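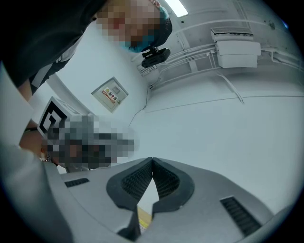
Ticket: Trullby ground segment, telemetry dropouts on low passes
Status: Closed, with one follow-up open
Severity: 2
Component: tracking receiver, Grondville station
Posted to the public log after review

Summary

The Grondville station lost telemetry from Trullby on most evening passes with a peak elevation below 18 degrees. Higher passes were clean. Morning passes at the same elevations were clean as well. The spacecraft reported normal transmitter power and temperature throughout. No payload data was lost for good, as everything missed was still in onboard storage and came down on later passes.

Initial report

Frame lock drops shortly after the signal is acquired, comes back for a few seconds, then drops again. Carrier lock is held for the whole of the gap. The demodulator logs a run of failed checksums, then a sync loss. On the worst pass 53 frames were rejected before the operator switched to the backup demodulator, which behaved in the same way.

Environment

- Receiver software: Vrettos 4, standard build
- Antenna controller: Dudico, firmware as supplied
- Downlink: S-band, fixed rate, no adaptive coding
- Orbit elements: updated twice daily from the mission server

Log

Entry 1. Swapped the primary and backup receive chains. Fault present on both. Ruled out the low-noise amplifier, the downconverter and the cabling as far as the splitter.

Entry 2. Checked pointing. The commanded and reported angles agree to within the controller's resolution on every affected pass. Sun transit scan carried out to check the offset table. Offset is within tolerance in both axes. Pointing closed as a cause for now.

Entry 3. Looked for interference. Spectrum recorder left running through four evening passes. There is a weak carrier near the lower edge of the band, present at all hours, which was already known and is filtered. Nothing new at the times of the dropouts.

Entry 4. Asked the spacecraft team whether anything on board changes between morning and evening passes. Reply: the attitude mode is the same, but evening passes begin shortly after the satellite leaves eclipse. The reference oscillator is colder at that point and its frequency is still moving. The drift is within the published limit.

Entry 5. Plotted received frequency against prediction for ten passes. Morning residuals are flat. Evening residuals start off to one side and settle over the first few minutes. High passes show the same curve, but they last longer and the signal is stronger, so the loop rides through it.

Entry 6. Read the Vrettos configuration. Doppler correction is applied from the predicted track, and the tracking loop only has to take out what remains. Loop bandwidth had been reduced in March to get a cleaner lock on a different, much weaker spacecraft. The change was made in the shared profile, so Trullby has been using it too.

Entry 7. Replayed a recorded evening pass with the old bandwidth. Sync held from acquisition to loss of signal. Replayed with the current bandwidth. Sync lost at the same points as on the live pass. Repeated with two more recordings, same result.

Entry 8. Carrier lock indicator looked into separately. It uses a long average and does not show short cycle slips. That is why operators saw a steady lock light while frames were failing. The indicator is working as documented.

Cause

Tracking loop too narrow to follow the oscillator drift after eclipse exit, combined with the lower signal margin on low passes. Neither is enough to cause the fault alone.

Fix

1. Copy the shared receiver profile to a new one named for Trullby.
2. Restore the earlier loop bandwidth in the new profile.
3. Leave the shared profile as it is. The weak-signal spacecraft still needs it.
4. Point the Trullby pass schedule at the new profile and reload the scheduler. A reload is required. Saving the schedule does not pick up the change.

Step 4 was missed on the first attempt and one further pass was taken with the old settings. That pass showed the usual dropouts and should not be counted against the fix.

Verification

Tracked 16 evening passes after the reload, all below 18 degrees peak elevation. No sync losses on any of them. Isolated bad frames were seen below five degrees elevation, where the local horizon is poor. Those also appear on morning passes and are expected.

Follow-up

Open: add a cycle slip counter to the operator display. Request sent to the Vrettos maintainers. They accept that it would be useful but have not given a release. Until then, operators should watch the frame error count as well as the lock light.

Not pursued: adding the oscillator drift to the Doppler prediction. It would work, but the curve varies with eclipse length and would need upkeep all year.

Shares: 10
Comments (4)

passplanner
We had the same thing with a shared profile on a different receiver. Worth making shared profiles read-only if your version allows it.

lowband_listener
What was the loop bandwidth before and after? Would help those of us on small dishes.

station log (reply)
Not published here, as the right value depends on your symbol rate. Start wide and reduce it against a recording of your worst pass.

kelvinfix
The note about the scheduler reload saved me an evening. Ours does it too.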